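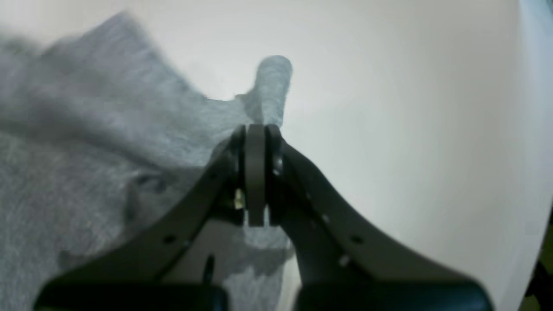
5. Failure Analysis

5.1 Overview

The folding trials described in Section 4 ended with a failure rate higher than we expected from the simulation results. Of 668 attempted folds, 202 were logged as failures by the trial software. Most of these were ordinary missed grasps, where the fingers closed and no cloth was held. They cost time and nothing else, and the retry routine dealt with them. This section is about a smaller group of 36 events in which the grasp itself was good and the trouble came afterward, while both arms were holding the same garment. We call these over-tension events. In three of them the safety controller stopped the cell after the cloth had already been damaged or a finger had been pulled out of alignment.

None of the over-tension events occurred with towels. All of them involved garments with sleeves, and T-shirts made up the largest share.

5.2 How the fault develops

A fold begins with a single pinch. One gripper closes on a raised bit of fabric and the wrist camera checks that cloth is visible above the jaw. The second arm then takes hold at a point chosen by the planner, and the two arms move apart until the estimated tension reaches the set value. At that point the garment should be taut along one edge and ready to be laid down.

The planner assumes that the distance between the two grasp points along the cloth is known. It takes this distance from the garment template, scaled to the size class entered by the operator. When the garment is spread flat the assumption is fair. When it is twisted into a bundle, the length available between the arms is shorter than the template says, and the planned separation is too wide.
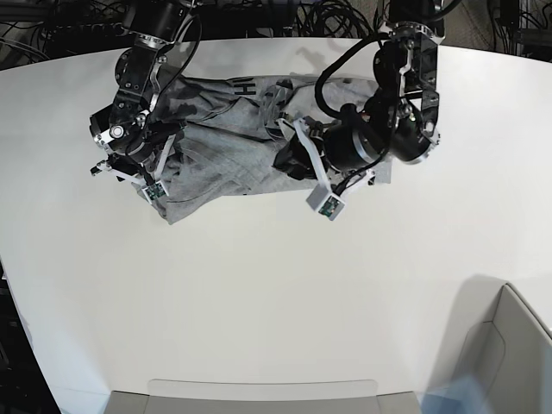
Figure 7. Both arms holding a gray T-shirt bunched into a twisted bundle near the far edge of the table. The small green sensor boards are mounted on the gripper fingers.

The tension estimate should catch this. It is computed from motor current at the wrists and corrected by the fingertip sensors, which report contact and slip. In the over-tension events the correction went the wrong way. Thick layers of cloth packed between the fingers gave a strong contact reading with very little slip, and the filter treated this as a sign that the current reading was inflated by finger pressure. It scaled the tension estimate down. The arms kept moving apart while the reported tension stayed under the limit.

We confirmed this by replaying the logs through the filter with the correction switched off. In every one of the 36 events the uncorrected estimate crossed the limit before the arms reached their planned separation. The corrected estimate crossed it late or never.

5.3 The three stops

The first stop happened on a Monday, during the opening block of trials at the Gidham site. The left arm reached its joint torque limit and the controller cut drive power to both arms. With the power off, the brakes engaged and the shirt remained stretched between the grippers. The operator, Thaddäus Nägeli, opened the fingers by hand using the release procedure. The collar seam had split. The arms were not damaged.

The second stop followed the same pattern, but the cloth slipped free of the right gripper before the brakes engaged. The left arm swung back toward its own side of the table and came to rest short of the cable guard. There was no contact. This is the event we consider most serious – a person reaching over the guard at that moment could have been struck, and our procedure at the time did not forbid reaching in while the arms were holding cloth.

In the third, one finger was pulled sideways on its mount. The trial continued for several more folds before the misalignment was noticed, and those folds have been left out of the results in Section 4.

The stop function worked as designed in all three cases. The joint torque limit, however, was set to protect the arm. It was never meant to serve as a limit on cloth tension, and it should not have been the only thing standing between a bad estimate and a stored load.

5.4 Changes made

Trials were suspended after the third stop and resumed in September with the following changes.

The fingertip correction may now raise the tension estimate but may not lower it. This makes the estimate too high in some harmless cases, and the arms stop short of a fully taut edge more often than before. We accept the slower folds.

A second limit was added on arm separation. It is computed from the visible outline of the garment before the second grasp and does not use the template. If the outline is compact, as with a bundled shirt, the planner must drop the garment and spread it again.

Drive power is no longer cut as the first response. The controller first moves the arms toward each other at low speed to release the load, and cuts power only if the torque does not fall. The emergency stop button still cuts power at once.

The written procedure, adapted from the Trestano cell, now states that no one may reach past the guard while either gripper is closed.

5.5 Remaining problems

The separation limit depends on a clean outline, and light gray cloth on a white table is a poor case for it. Low contrast makes the outline too large or too small depending on the shadows. We have tried a darker table cover on the Harries cell but do not have enough folds to report a rate.

We also have no direct measurement of tension. The Plondedo wrist has space for a force sensor between the bracket and the gripper, and fitting one would remove the need for most of the filter described in 5.2. Until then the values in Table 4 should be read as estimates.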